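第四章 首次安装与前两周的设置

上一章讲的是开箱和清点,零件对不上的朋友先别往下看,回去把袋子再翻一遍(我自己就漏过一小包密封圈,卡在纸板夹层里)。这一章开始真正动手,装的是 Skurkell 台下净水机,配 Fukitz 的三级滤芯。我家这套用到现在换过两轮滤芯,下面写的顺序是我按自己的习惯调过的,跟盒子里那张折页不完全一样。折页把冲洗放在最后,我喜欢提前做一次,后面会说怎么做。

4.1 动手之前

先看一下水槽下面的柜子。机身立着放,左右各留一个手掌的宽度,前面要能伸进整条胳膊。柜子里的洗洁精、垃圾袋、那几瓶不知道什么时候买的除垢剂,统统请出去,别想着挪一挪就行。我第一次就是挪一挪,结果跪在地上拧接头,脑袋旁边一直顶着个水桶。

需要准备的东西:活动扳手一把,生料带一卷,干毛巾两条,浅口盆一个,手电或者头灯。头灯比手电好用太多了,两只手都能腾出来。

注意:关冷水角阀,再把厨房龙头打开放掉管里的余水。确认龙头不再出水之后才可以拆软管。角阀要是关不严,今天就到此为止,先换角阀。

4.2 接进水三通

1. 把浅口盆垫在角阀下面,毛巾铺在盆边。

2. 用扳手松开冷水软管的下端螺母。逆时针,慢一点,拧到能用手转的时候就换成手。

3. 三通的外螺纹上缠生料带,顺着螺纹方向缠10圈,拉紧,最后用指甲压平。缠反了的话一拧进去生料带就会往外翻,看到翻边就拆下来重缠,不要硬拧。

4. 三通接到角阀上,软管接回三通的上口,侧面的小口留给净水机的白色进水管。

5. 小球阀转到关闭位置,手柄和管子垂直就是关。

6. 打开角阀,盯着三通看一会儿,再用干纸巾把每个接口擦一圈。纸巾上有湿印就再紧四分之一圈。

提示:螺母里的橡胶垫片有时会粘在旧接口上,装回去之前看一眼,别叠了两片。叠两片照样拧得紧,过几天才开始慢慢渗,特别气人。

4.3 装小龙头

台面上已经留了孔的朋友可以直接装。没有孔的,我的建议是请人来开,石材台面自己钻真的不值得冒险。不锈钢水槽倒是可以自己试,用开孔器,低转速,边钻边滴一点水。

1. 龙头底座套上大垫圈,从上往下穿过孔。

2. 柜子里面依次套上小垫圈、塑料垫块、锁紧螺母,先用手拧到不晃。

3. 到上面把龙头的朝向摆正,再回柜子里拧紧。有人在旁边帮你扶着最好,没人的话就用胶带把龙头临时固定住。

4. 出水管插进龙头尾部的快接口,一直推到底,轻轻往回拽一下,拽不动才算到位。

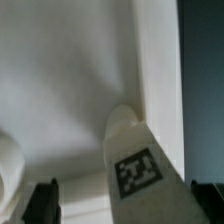
快接口这个东西我多说两句。管子的切口一定要平,斜着剪的管子插进去看着没问题,一上压就开始滴。我后来专门买了把 Tufa 的小管剪,一刀下去很干净,省了不少事。手头没有管剪的,用锋利的美工刀垫在木板上切也行,切完转一圈看看有没有毛刺。

要拔管子的时候,先取下蓝色卡扣,按住接口外圈那个小环,再往外抽。不按环硬拔,会把里面的卡齿拉坏,那个接口就废了。

4.4 滤芯与首次冲洗

三支滤芯从左到右的顺序印在机身顶盖内侧,我就不重复了,以你那台机器上的标签为准。这里只说我的做法。

1. 先装第一支和第二支,第三支留在包装里不拆。第三支的位置插上随机附带的冲洗堵头。

2. 打开小球阀,再打开小龙头,让水流20分钟。刚开始水会发灰,还一阵一阵地喷气,这都正常,灰色是滤芯里的炭粉。

3. 水清了之后关小球阀,等小龙头不再出水,拔下堵头,装上第三支。转到听见咔嗒一声。

4. 重新打开小球阀,再冲9分钟。这一遍的水可以接到桶里拖地,浇花我没试过。

小心:换堵头的时候一定要先泄压,也就是小龙头开着、小球阀关着。顺序反过来,会被滋一脸水。我很有发言权。

如果你的机器没有附堵头(早一批的包装里确实没有),那就按折页来,三支全装好一起冲,时间放长一点,多花些水而已。

4.5 面板设置

通上电,面板会先全亮一下,然后只剩中间的数字。第一次开机要做三件事:

1. 长按“滤芯”键到听见两声响,把三支滤芯的计时清零。三支要分别清,按一下切换一支,别以为按一次就全清了。

2. 设置进水水质。如果你手里有水质笔,量一下自来水填进去;没有的话选“自动”。我家当时量出来是197,填进去之后机器自己把提醒周期调短了,没再让我选。

3. 提示音。默认是开的,半夜接水会滴一声,家里有小孩的赶紧关掉。同时按住“滤芯”和“出水”两个键,面板上的小喇叭灭了就是关好了。

想连手机的朋友,装 Callura 那个应用,按里面的提示加设备就行。路由器两个频段合并成一个名字的话,配对会比较磨人,先临时分开,连上再合回去。不连手机也完全不影响喝水,我有小半年都没连,滤芯到期面板一样会提醒。

4.6 头两周看什么

装好当天,睡前用干纸巾把所有接口再擦一遍,三通、机身进出口、龙头尾部,一个别落。柜子底板上铺一张旧报纸,有没有滴水第二天早上一看就知道。报纸我一般铺满一周,之后换成漏水感应片。

头几天水里偶尔有细小的白气泡,杯子放一会儿就从下往上变清,那是空气。要是从上往下沉东西,就不是气泡了,关掉小球阀,把第三支滤芯取出来看看密封圈有没有拧歪。

出水慢慢变细,多半是进水管在机身后面折了。把机器往外拉一点,管子捋出一个大弯再推回去。我四月份清柜子的时候就折过一次,还以为滤芯堵了,差点下单买新的!

注意:离家几天以上,走之前关小球阀、拔插头。回来之后先放几分钟水再喝。

滤芯换下来之后里面还有很多水,拿出来要口朝上,直接放进盆里。更换步骤在第五章,密封圈的型号对照也放在那边了。

本章更新于2022年6月10日,补了冲洗堵头的用法和提示音的按键组合。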